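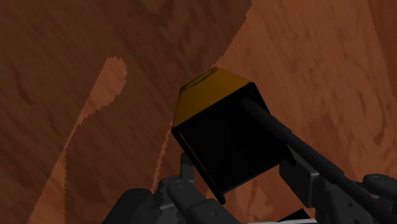 Sim render from the Kunda build: tilted block, yellow face up, gripper along the bottom.

Irfan Majimbun
September 17, 2024

OK, Kunda update, long one. A bunch of you asked where the arm thread went after August and the answer is that I've been living in the simulator. The real arm is still bolted to the bench at Skerari with a towel over it.

Quick catch-up for new people: Kunda is my home-built robot arm. It splits its life between my garage and the back bench at Skerari, the shared shop across town where I pay for a shelf and far too much coffee. The goal is for it to hand me tools. Badly is fine. I'd be thrilled with badly.

Money first, because somebody always asks. I'm at $1,677 all in, and that includes the motors I cooked in the spring (two of them, same mistake, same afternoon). It does not include the coffee.

The gripper you see down there is version 5, modeled pretty much link by link. I drew every joint cap and bolt head on that thing and I regret none of it. My laptop fan regrets all of it.

The tool stand-in is a black box with a rod coming out of one side. One face is yellow so I can tell at a glance which way the box is turned. Before the yellow it was all black and I spent a whole evening debugging a rotation that was fine!!

Black was still a dumb pick for the other sides. They show almost no shading, so the corners just melt together unless you catch that thin yellowish line along the lower left edge. Next pass I'm going dark blue or something, anything with a little life in it.

Also yes, there's a little dark greenish smudge near one corner of the yellow face. I've looked at the texture file and I can't find it. If you know what does that, please tell me, it's bugging me more than it should.

Someone's going to bring up the jagged edges between the light and dark parts of the wood, so let me get in first. I have the shadow resolution cranked way down. I tried it on high and every run took forever. Stair steps it is.

The brown wood grain is my attempt at the Skerari bench. Real bench has glue drips, a burn mark and someone's initials. Mine has some streaks and knots and I called it a day.

So why bother with all this in sim? I kept dropping the real thing on the real floor. The printed test piece weighs 155 grams and it has a corner that goes straight for your toe. In the simulator I can drop it while eating a sandwich.

I'm running batches of 2,000 grasp attempts overnight with the start angle shuffled each time. Flat on the bench is easy. Tilted like in that render is where things get interesting, and by interesting I mean I say words my neighbors can hear.

The thing I'm fighting right now is the rod. See how it goes across the right-hand finger? The box is the big obvious target, but the rod sticks way out to the side and changes where the weight sits. My first planner treated the whole thing like a cube and acted very surprised, over and over.

Fix number one: I gave the rod its own collision shape instead of wrapping one fat box around everything. Should have done that on day one. I didn't want to, it looked like work, and then it took me the length of one podcast.

Fix number two was friction. I had the finger pads set to something like wet soap. I measured the real pads by putting the test piece on them and tipping a board until it slid - super scientific, phone level app and a cookie sheet - and typed that number in.

Fix number three isn't fixed. The left and right fingers are supposed to close at the same speed, and on the real arm they don't. The left one lags. I can fake the lag in sim, but I'd sooner find out why it's there, so the towel is coming off this week.

Software folks: the control side is Entili, my own pile of scripts, same code for sim and hardware with one switch between them. No, it isn't online yet. There are comments in there I need to clean up before my mom's friends find it.

Hardware folks: the fingers use the small Bokton gearboxes. They're the cheap ones. There's play in them you can feel with your hand, and if I had to bet on the lag I'd bet on those. I have a spare set in a drawer so swapping the left one is the first thing I'll try.

A couple of people said I should skip the fingers and use suction. I get it! Suction is great on flat boxes. My screwdrivers are not flat boxes, and the handles all have those rubber ridges, so fingers it is.

What I need from you: if you've built a two-finger gripper with separate drives, how do you keep the sides together? Current limits? Some kind of mechanical link? I've sketched a little gear bridge between them but it eats up the space I want for the cable.

And if anyone local has a decent luggage scale I can borrow to measure grip force, I'm at the back bench most evenings. I'll trade you printer time or a bag of M3 screws, your pick.

Next post will be the left finger in pieces on the bench. Going to find my hex keys now.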